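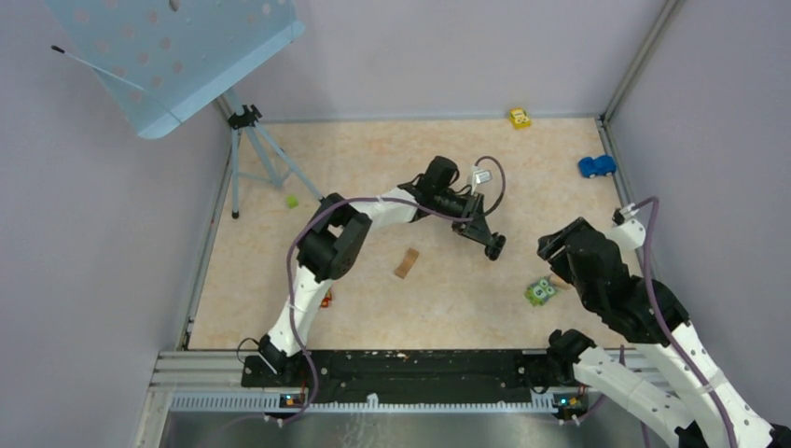 Beige mottled top with pale gray-lavender walls.

Warka Court Housing Cooperative
Minutes of the members' meeting, May
Held in the ground floor common room, 7:00 p.m.

Present: members or proxies for 22 of the 37 apartments. Quorum met. The representative from Vestar attended for item 3 only and left before the discussion.

1. Minutes of the last meeting

Approved with one change. The earlier minutes said the members "welcomed" the Vestar proposal. Several people who were in the room did not remember welcoming it. The word now reads "received."

2. Matters arising

Back door closer. Reported fixed at the last meeting, reported broken at this one. The contractor's invoice has been paid, and it was asked why we pay before anyone tries the door. No answer was offered. Future door work will be tested by a member before the invoice is passed.

Bike room keys. The new keys have been cut. Two of them do not turn. They will go back.

Recycling pickup. The city has not replied to our second letter. It did not reply to the first one either. A third letter was suggested. One member asked what the third would say that the other two did not, and it was agreed to phone.

3. Water meters: presentation from Vestar

At present water is paid for out of the monthly charge and split evenly by apartment. Vestar proposes to put a separate meter in each of the 37 apartments and bill each household for its own use. Readings would be collected through an online service called Pendum, which members would see on a phone or computer.

The quoted price is $114 per apartment for the meter and fitting, so $4,218 for the building. On top of that is a yearly service charge of $2,520 for the building, covering Pendum and the printing of bills.

The representative showed slides. The main claim was that people use less water once they can see what they use. A chart was shown with a steep downward line. A member asked which buildings the line came from. The representative said it was a blend of several properties. Asked whether any of them was our age and had shared hot water, the representative said this could be looked into.

Other questions put to the representative:

Does the yearly charge stay the same? It is held for the first year. After that it is "reviewed." The contract does not say by whom, or whether it can go down.

Who owns the meters? The cooperative does, though only Vestar may open or repair them without voiding the warranty.

What happens if we leave Pendum? The meters would still turn, but they would have to be read by hand, inside each apartment. The representative was not sure whether past readings could be kept.

What about members without a smartphone? Paper bills are available on request. It was confirmed after some back and forth that they cost no extra, and a member asked for that to be put in writing. It should come with the revised quote.

What do the meters do about leaks in the basement pipes? Nothing, as those pipes come before the meters.

The representative was thanked and left at 7:40.

4. Water meters: discussion

The discussion was long and these notes shorten it.

In favor. Some members live alone and feel they are paying for larger households. One said she is away for much of the winter and still pays a full share. Another thought a running toilet would be noticed sooner if it showed up on somebody's own bill. These were accepted as fair points, including by people who spoke against the proposal.

Against. The $2,520 has to be earned back every year before anyone is better off. Nobody has shown that our water bill would fall by that much, and the slides did not try to. Families with small children would pay more from the first month. One member said the split has been even since the cooperative was formed, and that people bought their shares knowing it.

On the leak. The building's night reading was taken again this month. With the laundry closed and most people asleep, the main meter still moved enough to suggest a loss of 291 gallons a day. That is only an estimate from a short reading, and some of it could be toilets. Even so, a number of members felt it was odd to talk about who takes long showers while that is going on. Under the proposal, the lost water would stay in the common charge and be split evenly, just as it is today.

It was pointed out that the Vestar quote is the only quote we have. The reason given was that the other firm we called did not call back. Several members did not find this a strong reason for signing with the first.

A motion to accept the proposal was made and seconded. Before the vote, a second motion was made to put the matter off until (a) the basement pipes have been checked by a plumber who does not sell meters, and (b) there is at least one more quote. The second motion was voted on first and carried, 15 to 6, with one abstaining. The first motion was withdrawn.

Action: two members from the second floor will get prices for a leak check. The office will ask Vestar for a revised quote in writing, with the yearly charge fixed for longer than one year.

5. Leclerc Street entrance

The paving by the Leclerc Street entrance has sunk again near the drain. It was relaid two summers ago and we were told then that it would outlast us. One member measured the dip with a broom handle and a ruler and passed around a sketch.

The original paver says the tree roots are to blame. The tree is on the far side of the steps. Members asked how roots could sink paving instead of lifting it, and whether the water loss in item 4 might have something to do with it. This is a guess, but it costs nothing to mention it to whoever checks the pipes.

No money to be spent on the paving until the leak check is done. A cone to be put out at night. The old cone has gone missing, so a cone to be bought first.

6. Common room

The redecoration is behind the plan that was handed out in winter. Wall color was discussed again. The members chose a pale color by show of hands at an earlier meeting, and the chair ruled that it would not be voted on a second time simply because it looked different on the sample card under the hall light.

The room rental fee was raised. The proposal was to charge members a small fee for private parties to cover cleaning. Those in favor said the floor was left sticky after two events this spring. Those against said that a fee does not clean a floor, and that we charged one before and ended up paying most of it out again for a cleaner who came once. It was agreed to try a sign-out sheet by the door, with the name of the apartment and the state of the room on leaving. There was doubt about whether people would fill it in honestly. It will be tried until the fall.

The piano. Still nobody's. It has been offered free twice. Tuning it would cost more than members were willing to approve for an instrument that is played mainly by children passing through. It stays where it is for now.

7. Laundry

Hours remain 8 a.m. to 9 p.m. A request for later opening was turned down, as the apartments above the laundry objected and had a log of late use to back it up. The log was read out in part.

The service company says the second dryer is "working within its normal range." Members who use it say that towels need two rounds. The company has been asked what the normal range is. We would like to see a number.

8. Garden beds

All beds are taken and there is a waiting list. Two beds have not been dug this year. The rules say an unused bed goes back to the list at the end of May. It was asked whether this rule has ever been applied. It has not. Notes will go to both apartments and the rule will be applied this time, or else taken out of the rules.

The request for a second rain barrel was approved, provided it has a lid. The first one was also approved provided it had a lid, and the lid is now being used as a tray for seedlings. It is to go back on the barrel.

9. Newsletter

The spring newsletter reported that the meters were coming this summer. That had not been decided and still has not. A correction will be printed in the next issue, on the front page and in the same size of type.

10. Any other business

Smoke alarms: members are reminded to test their own. The building test covers the halls and stairs only.

A member asked whether the meeting could start on time. It was noted that this one started at 7:00 as announced, and that the member had come in at 7:20.

A member asked for the full Vestar contract to be sent to everyone before the next meeting, including the pages in small print, which were missing from the copy handed out. Agreed. Anyone who would like it on paper should leave a note in the office box.

Meeting closed at 9:05 p.m.

Next meeting: to be called once the leak check prices are in. Items for the agenda go in the office box, in writing. Items shouted up the stairwell will not be added.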